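Treldale Community Help
Places and Geography – Gazetteer entries

How should an entry describe a town whose elevation and district differ between sources?

I am preparing a short gazetteer entry for the town of Ledden, to be included in a regional reference list for secondary schools. The entry follows the usual pattern: name, type of settlement, location, elevation, principal products, transport links and population. Two matters have held up the work, and I would be grateful for guidance from members who have prepared entries of this kind.

The first matter is elevation. The older printed handbook gives 3,444 feet for Ledden. The survey sheet gives a lower value, measured at the river bridge. The handbook does not state where its figure was taken, although the railroad station stands on the upper terrace and may have been the reference point. Is it customary to give one value, or both?

The second matter is the district. Ledden was transferred from Rurudwood to Ekinci when the boundary was redrawn, and the change took effect in September of that year. Several of the sources I rely on for farm products, chiefly barley, walnuts and wool, were compiled before the transfer and list the town under Rurudwood. I do not wish to suggest that these are products of Ekinci as a whole.

Any advice on wording would be appreciated. The entry may not exceed 8 lines in print.

Posted by terrace_editor

Bence Deák

The two matters should be handled separately.

With regard to elevation, a short entry should carry a single value, and the value should be tied to a stated point if the town is built on a slope. Most readers take the figure to refer to the center of the settlement. Where a town lies on two terraces, the main square or the town hall is the normal choice. If you can find a survey value for either of these, use it and set the other two aside. If you cannot, give the bridge value and say so: "The town rises from the river, where the elevation at the bridge is ..." The handbook figure should not be printed without a reference point. Station elevations were often copied into handbooks of that period as though they applied to the whole town, and your suspicion about the upper terrace is a reasonable one. It remains a suspicion until the station value has been checked.

Please do not average the two figures. I have seen this done in school lists, and the result describes no place at all.
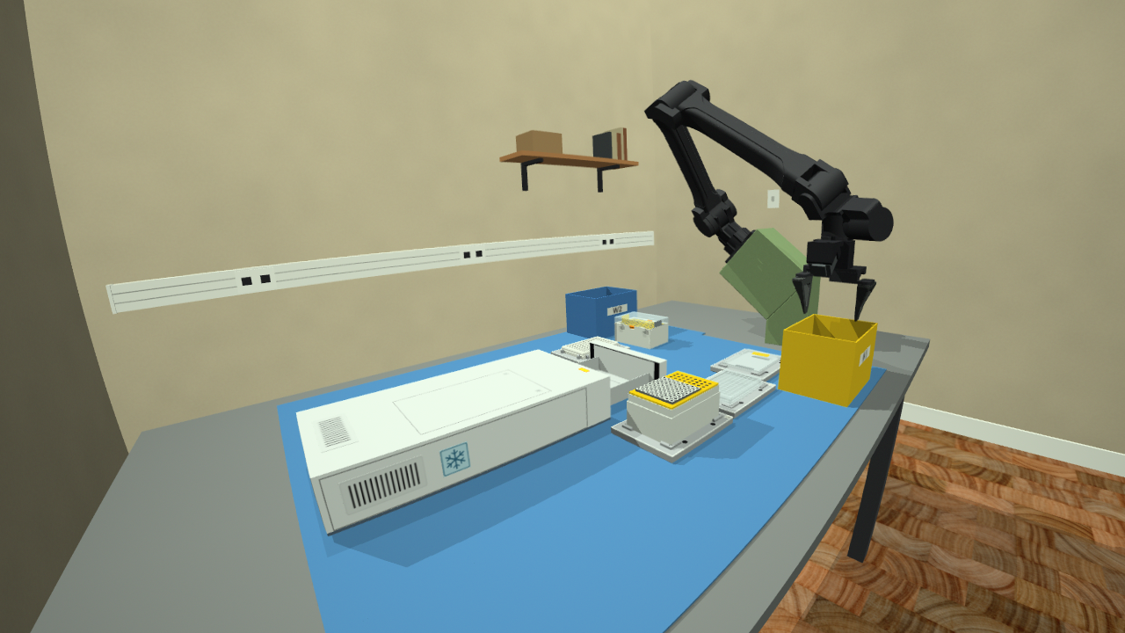

Rendered view: cooling unit and pipette tip rack on a blue mat.

With regard to the district, the present district belongs in the opening sentence. The former one may follow in a subordinate clause if space allows. I would suggest the following wording:

"Ledden, town, northern Ekinci district. It lies on two terraces above the river and was part of Rurudwood until the boundary was redrawn. The town is a market center for the surrounding farms, which produce barley, walnuts and wool."

The phrase "the surrounding farms" ties the products to the town and makes no claim about either district. You should still confirm that the products are current. A list compiled before the transfer may be out of date for reasons unrelated to the boundary – walnut groves in particular are sometimes cleared within a generation.

The population figure requires the same care. If the town limits were altered when the district changed, counts from before and after the transfer refer to different areas and should not be compared. Give the latest count, with its year in parentheses.

valley_reader

I would just put both numbers in. People can decide for themselves. Our school atlas gives 2 heights for several towns and there have been no complaints that I know of.

Ledden is still called a Rurudwood town by most people who live there, so you may want to keep that name first.

maproom_north

The answer by Bence Deák is sound, and I would follow it on both points. I add a few remarks on sources.

The station elevation can be checked in the railroad's line profile, which lists the height of each stop. Larger libraries normally hold these profiles with the transport maps and not with the gazetteers, so it is worth asking at the desk. If the profile gives the same value as the handbook, the difference is explained and you may quote the survey value with confidence.

Local usage, mentioned in the previous reply, does have a place in longer entries. In an entry of 8 lines I would leave it out. A cross-reference under Rurudwood ("for Ledden, see Ekinci") will serve readers who look for the town under its former district, and it does not count against the length of the entry itself.

Please also check the spelling of the river on the survey sheet. The sheets for that area were revised in 6 parts, and the spelling is not the same on all of them.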